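Ticket: insert_bread hangs in APPROACH_SLOT, right arm, then skips to retreat
Project: Cliltlow / bimanual kitchen tasks
Component: skill executor, perception
Status: open -> workaround -> closed, see last entries
Priority: high, blocks the Wallin data

Summary
Right arm picks the slice fine, carries it over the toaster, gets to the pre-insert pose and sits there. No fault, no protective stop. After the timeout the executor marks the step done (!!) and goes on to retreat with the bread still in the jaws. Left arm is parked the whole time as it should be.

Expected
Slice goes down into the slot, gripper opens, arm backs out, lever push is next skill.

Got
Hover. Then timeout. Then "step complete".

Setup
Executor on the Lela branch, not main. Planner is the Hakau wrapper with default settings except the joint speed scale. Head camera only, wrist cameras off for this run because the USB hub was dropping them and I did not want two problems at once. Control loop at 500 Hz, head stream normal.

Steps to repeat
1. home both arms
2. load toast_v2, plate in the middle, toaster on the right
3. run pick_slice, then insert_bread
4. wait

Happens most runs, not all. If I nudge the toaster closer to the plate it happens more.

Log, trimmed:

pick_slice: grasp ok, width stable
insert_bread: state PREGRASP_HOLD -> APPROACH_SLOT
slot_detector: confidence low, holding last estimate
slot_detector: confidence low, holding last estimate
(same line, 160 times)
APPROACH_SLOT: timeout
insert_bread: result SUCCESS

So two bugs really. Detector never gets confident, and a timeout gets reported as success. Second one is worse imo.

Update, 9:40
Went through the head frames from the hang. Cream toaster, slice tilted right over the slots, gripper holding it by the upper right corner. From the head view the bread sits between the camera and the thing the detector is trying to find. Confidence drops as soon as the slice comes in. 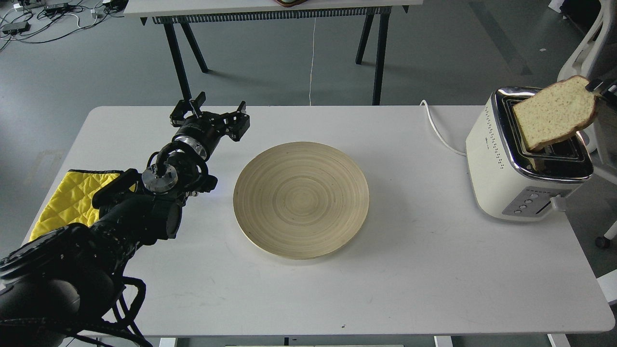 Checked the obvious stuff. Hand-eye calibration from this week, reprojection error fine. TF tree fine, no stale transforms. Clock sync fine. Restarted the perception node, no change. Restarted the whole stack, no change. Swapped to the older detector weights, slightly worse.

Also tried slowing the approach. Just hangs slower.

Update, 11:15
Found the timeout bug. In the Lela branch somebody merged the generic wait wrapper and it returns its default when the inner call expires, default is SUCCESS. Every skill that uses the wrapper has this. That explains the weird "successful" wipes from Wednesday too – please dont use those episodes until they are relabeled.

Fix: wrapper now returns TIMEOUT, executor treats TIMEOUT as fail and goes to the recovery state. Unit test added. Had to touch 8 skills that were quietly relying on the old behavior, mostly lever and drawer ones.

Update, 1:30 pm
Detector part. What I changed:

- slot pose is estimated once before the pick, with both arms clear of the toaster, and latched
- no re-detect while the gripper is holding something and is inside the toaster keep-out box
- if the latched pose is older than the limit, executor backs the arm out, looks again, comes back in
- mask the held object out of the head point cloud (was on in main, got lost in the Lela branch)

First try the mask was too greedy and ate the edge of the toaster, so the latch failed instead. Shrunk the padding. OK now.

Ran it with the cream toaster, goes to the insert state and comes out again. Did it again from home to be sure. Same.

Update, 3:05 pm
Chrome toaster is a different story. The Wallin list wants both so I have to care. Black top, mirror sides, slots run front to back. Depth on the sides is garbage, holes and fake points, and the fit rotates the box to match the fake points. Latched pose comes out with a bad yaw. Latching makes it worse in a way, because now the wrong answer is kept forever.

Used the start pose with the slice flat on the plate and both grippers open to get a clean look at it. Right arm still covers part of the toaster from the head camera there, so "arms clear" in my check above was too generous. Clear of the keep-out box is one thing, clear of the line of sight is another.

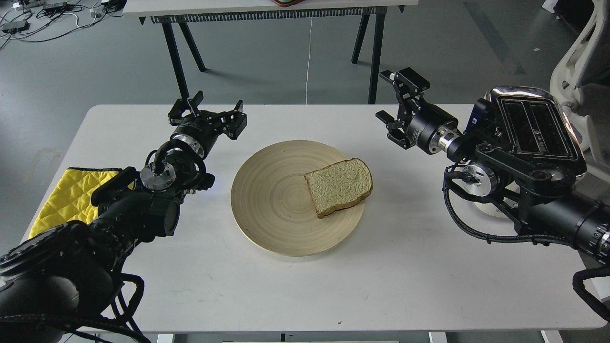
Added a look pose for the right arm, pulled back toward its base. Costs a bit of cycle time, dont care. Also the fit now only uses points from the top panel and ignores the sides. Slot direction comes from the color image, two dark lines are easy enough when nothing is in front of them.

Note for whoever picks this up: look pose is in the arm config, not in the skill. If you re-teach home you have to check the look pose by hand, planner will happily go through the table cable otherwise. I have a filter for that but its not merged.

Update, 4:50 pm
Replayed the 66 recorded approaches offline with the new detector path. No hangs. Three had a yaw I dont like, all chrome, all with the toaster near the right edge. Put a limit on the allowed yaw jump between color and depth, they now go to TIMEOUT -> recovery like they should.

Config diff, so it doesnt get lost:

slot_detector.latch: true
slot_detector.mask_held_object: true
slot_detector.use_side_points: false
executor.wait_default: TIMEOUT
right_arm.look_pose: look_right_v1

Still open, moved to own tickets
- relabel the wipe episodes
- USB hub, wrist cams
- planner cable filter, needs review
- slice tilt in the gripper. We assume it hangs straight and it doesnt when the pinch is at the corner. Insert has enough slack on the cream one, not sure about chrome

Closing this one. Branch is pushed, please rebase on it before the next recording session and tell me if anything times out that used to "work".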